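Gripper diary, July: pointed fingers on both arms

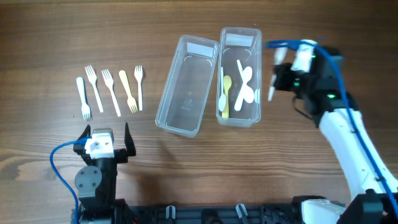
Spent the whole afternoon on the Tranano fingers. Koppel sent two sets, so both arms have them now and the flat Jemell pads are back in the drawer. The pads were fine on blocks but they kept sliding off thin handles, and cutlery is all handles. I kept the task the same as last month: plastic forks in one container, spoons in the other, everything on the brown table. The forks go down with some tines up and some tines down, because a neat row tells me very little. The right arm did the spoons first while the left one waited with its fingers open near the forks. The spoons end up crossed over each other in the container and I have decided not to care about that for now.

Grip force is at 221 on the controller scale. I tried 300 and the handles bent. Lower than 221 I did not like the look of the wrist rotation, too much swing at the end.

Priit Ots called at 4:30 and wants 1,000 cycles before we say anything to Istberg. I told him the fingertips need checking before that. The left set has a small burr on one tip. Filed it down, will look again in the morning.

To do: log the wrist current, tighten the left finger screws, order 7 spare tips.

Recent entries
Jemell pads, second week
Cable routing on the right arm
Controller update and what it broke

Contact | Copyright | Back to top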